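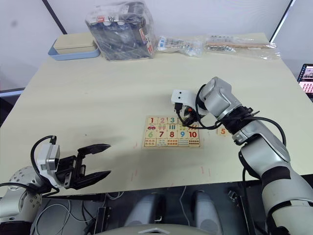 *Tablero de madera con números y pequeños dibujos, sobre la mesa.*

## Novedades del programa de enseñanza a distancia para el segundo semestre

La Secretaría Académica de la Escuela Devville informa a las familias de los cambios que se aplicarán en la modalidad a distancia a partir de febrero. Las modificaciones afectan al calendario de matrícula, al reconocimiento de estudios previos realizados en el hogar y a la atención que presta la oficina de registro. El resto de las normas publicadas al comienzo del curso permanece en vigor.

### Matrícula y traslado de expedientes

La modalidad a distancia cuenta en este momento con 1,552 alumnos inscritos, repartidos entre la enseñanza primaria y los dos ciclos de secundaria. Casi 1,000 de ellos cursan una o más asignaturas como complemento de la escolaridad presencial en otro centro. Para estos alumnos, la inscripción deberá ir acompañada de una autorización firmada por el centro de origen, en la que consten las asignaturas solicitadas y el nivel correspondiente. Las solicitudes que lleguen sin dicho documento quedarán en lista de espera y no darán acceso a los materiales.

El expediente se tramitará en adelante a través de la plataforma Rotalent. Las familias que ya disponen de cuenta conservarán su clave de acceso. Quienes se incorporen por primera vez recibirán las instrucciones por correo electrónico una vez admitida la solicitud. Se ruega comprobar que el nombre del alumno figure exactamente como en su documento de identidad, incluidos los dos apellidos cuando proceda: las diferencias de escritura han sido la causa más frecuente de retraso en la emisión de certificados durante el semestre anterior.

### Reconocimiento de estudios cursados en el hogar

Los alumnos que procedan de la educación en el hogar podrán solicitar el reconocimiento de hasta 18 créditos. La solicitud constará de un resumen de los contenidos trabajados, una relación de los libros y materiales empleados y dos muestras de trabajo por asignatura. En matemáticas y lengua se realizará, además, una prueba de nivel en línea. El resultado de esta prueba orienta la asignación de curso y no se incorpora al expediente.

En los primeros grados de primaria no habrá prueba escrita. La valoración se hará mediante una entrevista con la familia y la revisión de una carpeta de actividades, en la que pueden incluirse cuadernos, dibujos, registros de lectura y ejercicios de numeración. No es necesario enviar originales -- bastan copias legibles, en un solo archivo y ordenadas por materia.

### Tutorías y exámenes supervisados

Cada alumno matriculado en tres o más asignaturas tendrá asignado un tutor, con el que mantendrá al menos una reunión mensual por videoconferencia. Los alumnos con menos asignaturas podrán pedir tutoría cuando lo necesiten, desde el apartado de mensajes de su cuenta. El plazo de respuesta del profesorado es de 2 días lectivos, tanto para las consultas como para la corrección de ejercicios breves. Los trabajos extensos conservan el plazo que indique cada guía didáctica.

Los exámenes finales requieren la presencia de un supervisor autorizado, que no podrá ser familiar del alumno. Además de los centros escolares y las bibliotecas que ya colaboraban con la Escuela, se ha incorporado como sede el Centro de Estudios Obradović, con turnos de mañana y de tarde. La reserva de turno se efectúa en Rotalent y puede modificarse una sola vez.

### Fondo Omau de ayuda al estudio

Queda abierta la convocatoria del Fondo Omau, destinada a cubrir total o parcialmente el importe de la matrícula. Pueden presentarse las familias con dos o más hijos inscritos en la Escuela, así como los alumnos que repitan asignatura por motivos de salud debidamente acreditados. La ayuda no cubre los libros de lectura ni las tasas de expedición de títulos. Quienes la recibieron en el primer semestre deberán renovar la solicitud, si bien no tendrán que aportar de nuevo la documentación familiar, salvo que haya cambiado.

### Atención de la oficina de registro

La oficina atenderá por teléfono de 9:00 a 13:00 en los días lectivos. Las consultas sobre expedientes de antiguos alumnos se dirigirán por escrito -- con indicación del último curso realizado -- al apartado de certificados de la plataforma. Los certificados oficiales se remiten únicamente a la dirección que conste en el expediente, por lo que conviene comunicar cualquier cambio de domicilio antes de solicitarlos.

*Secretaría Académica, Escuela Devville*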